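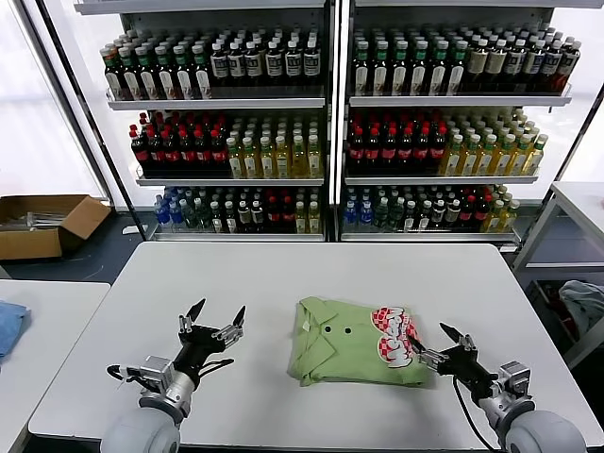
How do I get old fold lines out of a cotton polo?

Bought a job lot of polos off the Sikimia clearance page in July, all been folded flat for ages by the look of it. Every one has a hard crease straight across the chest. Washed 2 of them at 40, creases still there when they dried. Iron helps a bit but there's a shiny line now and I'm scared of wrecking the print. Any ideas? Need one for a do in Sostutthorpe, so not much time.

3 answers

Answer from pegbag64
Shiny line is the iron being too hot. Turn it inside out, damp tea towel over the crease, medium heat, press and lift – dont drag it. Never iron straight on a print, it'll lift or stick to the plate. Then hang it up while it's still a bit damp, buttons done up so the collar sits right. White vinegar in water (half and half) dabbed on the line first helps with old ones. Try it on the hem in case the colour goes funny. For storing them after, fold in thirds lengthways with the print on the outside and dont stack more than 6 high, the bottom ones get squashed flat.

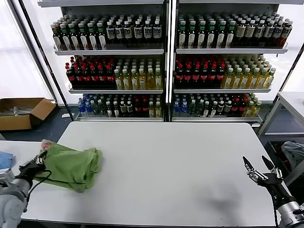 Answer from Mrs Tuffin
I'd roll them, never mind folding. No hard creases at all and they fit in a drawer better. Agree about the vinegar though, used it on school shirts for years.

Answer from dob_n
just wear it, drops out by dinner time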